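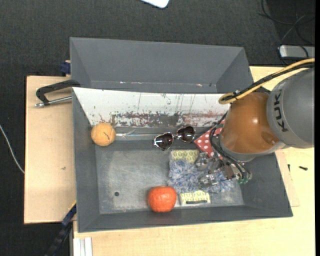 Home Workshop Tips › Quake Prep

I've been shaken awake at three in the morning enough times now that I finally went through my garage and fixed all the stuff I'd been putting off. My neighbors over in Plaltton did theirs years ago and I have no excuse. So these are my notes, in no special order.

Start with the tall shelves. Mine were just standing there against the wall, loaded up with paint! I ran two straps per unit from the top rail into the studs (find the studs, drywall anchors will rip right out). The whole job cost me around 200 dollars, and a good chunk of that was a stud finder because I'd lost the old one.

Next, move the heavy things down. Paint cans, the vise I never mounted, jars of screws — all of it lives on the bottom shelf now. Glass jars I swapped for plastic ones with screw lids. If you love your glass jars, at least put a strip of wood across the front of the shelf as a lip. An inch and a half is plenty for pint jars.

Water heater! Strap it top and bottom, and keep the lower strap well clear of the controls. I used the Dritik kit and it was fine, although the bolts were a little short for my wall and I had to make another trip to the store.

Cabinet doors need a real latch. Magnetic catches pop open with the first good jolt. I put in the cheap child-safety kind and I've gotten used to pushing the little tab, mostly.

Keep the gas shutoff wrench on a hook or a wire right by the meter. Mine used to be "somewhere in the red toolbox," and you don't want to be digging for it in the dark. Don't turn the gas off unless you smell it or hear it hissing, though — you'll be waiting on the gas company to turn it back on.

Oh, and shoes. I keep an old pair in a bag tied to the bed leg, with a flashlight stuffed in one of them. Broken glass and bare feet, no thanks. I change the batteries every January when I take the lights down.

Kitchen shelves are next on my list, and I'll post those when I get the putty to hold.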